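Abimbola Omoregie
09/12/2025

Sorting out the big toy basket this week. It has been on my list since February and I keep putting the lid of something on top of it and walking off. Going to post as I go so that I finish.

Background for anyone new: I look after the play things at the Ellero Road hall. Toddler group in the mornings, after-school in the afternoons, and a craft evening that borrows whatever it likes.

Everything that gets picked up off the floor at the end of a session goes into one basket. That was my idea. It makes clearing up very quick and it makes finding anything very slow.

The basket itself is good. Wire mesh, big, easy to wipe. You can see through the sides, so small things at the bottom aren't lost for ever. I'm keeping it whatever happens to the contents.

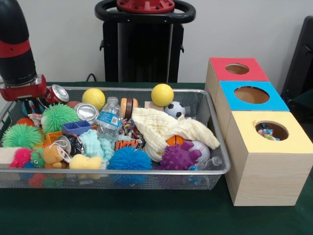

The basket on the green cloth, three wooden boxes next to it.

So the first job is rubbish, or what I'd call rubbish. Drinks cans and a water bottle are not toys. I know the after-school lot use them for knocking down with a ball, and they do enjoy it, but they can have their own bag.

Rule I'm going with for cans: if it's going to be played with, it gets rinsed, dried upside down and checked round the opening with a finger (in a glove). Any sharp bit and it goes in the recycling. I'm not taping over edges any more, the tape comes off.

Bottles: lid off and kept off if it's for the under threes. Lids go straight in the recycling bag. An older child can have a bottle with the lid on and a bit of water in it for skittles.

Second job is balls. There is no point having one tub for "balls" when they do such different things. A tennis ball can go outside. A little football can go outside. The spiky rubber ones can't, because they come back with half the car park stuck to them.

How I wash the spiky ones, as I got asked this last time: washing-up bowl, warm water, small squirt of washing-up liquid, squash them about under the surface. Rinse until there's no foam. Shake hard over the bath. Then leave on a towel overnight.

Don't put them in the machine. I did it once with a green one and was picking rubber strands out of the door seal for days.

Don't put them on the radiator either. They go sticky and then they pick up fluff and you are back where you started.

Tennis balls I brush with a dry nail brush first, then wipe. If they smell, they go. The smooth plastic ones only need a wipe.

Someone replied asking whether spiky balls are all right for babies. I don't give them to ours. The strands can be bitten off. They live on the high shelf for toddler group and come down for after-school.

Third job is anything wooden. Blocks, the stacking toy, odd pieces that look like they belong to something. Damp cloth, never soaked, and straight on to a tea towel to dry. If a corner has gone rough I go over it with fine sandpaper and wipe the dust off.

Loose blocks are my weak spot. We had a full set from Perron, 60 pieces in a drawstring bag, and I doubt I could fill half the bag now. They end up in coat pockets. A few have come back in the post, with very nice notes.

If you take your children to any group at all, please have a look in the bottom of the pushchair.

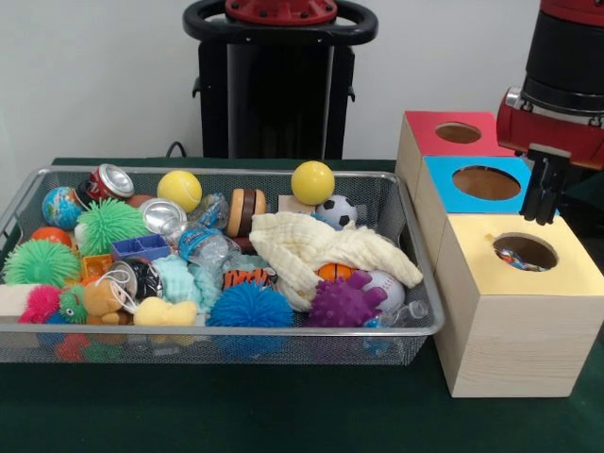
Cloths next. Any cloth that turns up in with the toys goes in the wash at 60, no sniffing it to decide. It has been used on a nose or a table or both. After that it goes back to the kitchen drawer and not back in with the balls.

This is the one I'm strictest about. A cloth on top of a basket hides whatever is under it and then people stop tipping the toys out and just take what's on the surface. The same things get played with every week.

Now, where it all goes. I've gone back and forth on this. I priced up a set of Ustari stacking tubs with labels and clips, and they were £101 for what we'd need. No. We have cupboards and I have a marker pen.

What I've settled on for now: outdoor balls in a net bag on the hook by the back door. Spiky balls on the high shelf. Wooden things in the cupboard under the window. Cans and bottles for knocking down in a carrier bag with "SKITTLES" written on it.

The basket goes back to being what it was meant for, which is the end-of-session sweep up. It gets emptied into the right places at the end of each week. I've put my name next to that on the rota so there's no arguing over who.

Cost so far is £19. That's the net bag, two hooks, sandpaper and a new nail brush. I've kept the receipts.

A few people have said to photograph the inside of each cupboard and stick the picture on the door. Good idea, I'm going to do that. Half our helpers are new and the little ones can match a picture before they can read a label.

To the person asking about plastic odds and ends (trays, dividers, bits in orange and blue that don't match anything): I give them a month in a shoebox by the kettle. If a parent or helper recognises something it gets reunited. After the month it goes to the craft evening. They've never turned anything down.

Puncture check for the small football types: hold under water and squeeze. Bubbles mean a hole. A slow leak is fine for indoors, a soft ball breaks fewer things.

I wanted to get the floor mats done as well but that's another day. They need two people to lift and somewhere to hang them.

Last thing, Avska Lane have asked if we have anything to spare for their waiting area. Yes, once it's washed. Wooden toys and books mostly, nothing with strands on. Message me if you'd like to add to the bag and I'll tell you when I'm driving over.

Will post the cupboard doors when the pictures are up. Kettle's on now.

287 likes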